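Section 8. Recording a Collision at the Roadside

Use this section after you have called 911 and everyone is out of traffic. The Flososik unit starts saving by itself when it senses an impact, but the report has to be opened by hand.

CAUTION: Do not touch the screen while the vehicle is moving.

1. Turn on the hazard lights and set the parking brake.
2. Press and hold the red button for 2 seconds. The light turns from green to amber.
3. Select New Report, then choose Single Vehicle or Multiple Vehicles.
4. Enter the road name, direction of travel and nearest cross street. If a second crash happens in the backup, open a separate report for it.
5. Enter the plate number of each vehicle. The unit stores up to 8 vehicles per report.
6. When an officer arrives, type the agency case number in the Reference box.
7. Select Save and wait for the tone.

NOTE: Reports saved before the February update have no Reference box. Write the case number under Remarks.
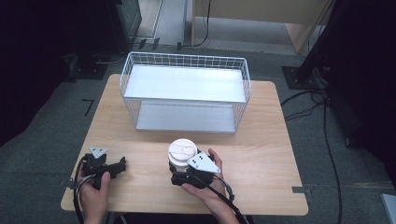

Lalodero Owner's Guide Page 757

Error codes

Code 100 — memory is full. Delete old trips, then repeat step 7. Locked reports are not deleted.

Code 2 — no position found. Type the location yourself and continue.

CAUTION: Do not unplug the unit while the amber light is blinking. The report may be lost.

To send a copy to your insurer, see Section 9. Fleet drivers send theirs to the fleet desk, attention Macarena Cuesta.

Revised May 13, 2025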